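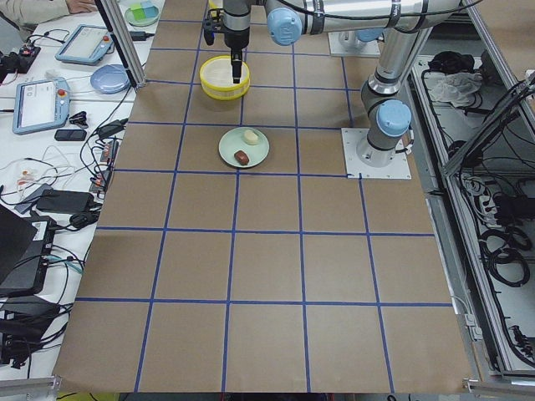 Kingi Bowls and Plates

Product code: Kingi 183 (bowl), Kingi 261 (plate)
Sold by: Lotex
Status: in stock

The Kingi range is everyday tableware for cafés, canteens, nurseries and home kitchens. It is made up of one bowl and one plate, both round, sold separately or as a set. The bowl comes in yellow with a white inside and has a ribbed rim. The plate comes in pale green. A small cake or two sits comfortably on the plate with space left for a fork.

We have stocked Kingi since the Bendberg range was withdrawn. Customers who still have Bendberg pieces should note that the two ranges do not stack together. The foot of the Kingi bowl is slightly wider.

The bowl (Kingi 183)

The bowl is a general serving bowl. Most of our customers use it for cereal, soup, fruit and puddings, and a fair number of cafés put it out on the counter for wrapped biscuits. The white inside makes it easy to see what is left in it and whether it has been cleaned properly. The ribbing on the rim gives wet fingers something to hold.

Colour: yellow outside, white inside
Shape: round, ribbed rim
Dishwasher: yes, top rack
Microwave: yes, for reheating only
Oven and grill: no
Freezer: no
Lid: not available

The plate (Kingi 261)

The plate is a side plate. It is meant for cake, toast, sandwiches and small snacks, and it is too small for a main meal. If you need a dinner plate, see the Busa range, which has a green close to this one. The match is not exact, so please ask for a sample before ordering the two together for the same room.

Colour: pale green
Shape: round
Dishwasher: yes, either rack
Microwave: yes, for reheating only
Oven and grill: no
Freezer: no

Using the plate for cakes

The pale green suits both light and dark cakes. A cream sponge shows up well enough, and chocolate stands out clearly. For individual cakes served straight from a tray, two to a plate is a sensible number. Any more and they start to touch, and soft icing will mark the one next to it.

Icing and melted chocolate come off with warm water and a soft cloth. Do not scrape the surface with a knife. If chocolate has set hard, leave the plate in warm soapy water until it softens. Berry juice and turmeric can leave a faint stain on the pale green if left overnight. A paste of bicarbonate of soda and water will usually shift it.

Washing and storing

Wash both pieces before first use. Hand washing is fine with any ordinary washing-up liquid. Avoid scouring pads, steel wool and neat bleach, all of which dull the surface. In a dishwasher, place the bowls face down and at a slight angle so that water does not collect under the foot.

The ribs on the bowl can hold on to dried porridge and similar foods. A washing-up brush gets into them better than a sponge.

Stack plates and bowls separately. We advise no more than 9 bowls to a stack, as taller stacks lean. Make sure the bowls are fully dry first or they will stick to one another. If two bowls have stuck, run warm water over the outer one and twist gently.

Wear and replacement

Light scratches from cutlery are normal and do not affect use. Stop using any piece that is cracked or chipped, however small the damage. We do not supply a repair kit and we do not recommend gluing tableware that will be used for food.

Shades can vary a little between batches, the yellow more than the green. If you are topping up an older order, give us the batch letter stamped on the underside and we will match it if we still have that batch on the shelf. When we do not, we will tell you before sending anything out.

How it is sold

Single pieces: bowl or plate, any quantity
Set: one bowl and one plate
Café pack: bowls only or plates only
Trade orders: up to 1000 pieces from stock, larger orders by arrangement

Single pieces and sets are packed in plain card. Café packs are packed in a divided box, which is worth keeping if you need to move the tableware between sites. Trade orders may arrive on a pallet, so please tell us if there are steps or a narrow door at your address.

Prices are on the current price list, revised each June. Trade customers should use the trade list, which has the same product codes.

Delivery and returns

Orders received before noon are packed the same day. Please check the contents when they arrive and tell us of any breakages before you put the pieces into use. Keep the broken pieces and the box until we have replied.

Unused items can be returned in their original packing. We cannot take back pieces that have been washed or used, except where there is a fault. Sets must be returned complete.

Questions we are often asked

Can I buy the bowl in green or the plate in yellow? No. Each piece is made in one colour only.

Does the bowl fit on the plate? Yes, it can stand on the plate for serving soup. There is no ring or recess to hold it, so carry it with both hands.

Is the tableware suitable for young children? Several nurseries use it. The bowl has no suction base and will slide if pushed.

Can our name be printed on the plate? Not at present. We offered printing on the Bendberg plates, but the print wore off in commercial dishwashers and we have not found a better method yet.

Do you send samples? Yes, one bowl and one plate per trade customer. Samples are charged at the normal single price and the cost is taken off your first order.

Is there a matching mug? Not in this range. The Busa mug in plain white is what most customers choose to go with it.

Ordering

Order by product code, giving the quantity and the delivery address. For trade accounts, samples and batch matching, contact Rosalind Zamora in the Lotex sales office. The office is open from 9 and messages left in the evening are answered the next working morning.

Search products Enter code or keyword Go

Shares 9 Comments 0

Contact us | © Lotex | Back to top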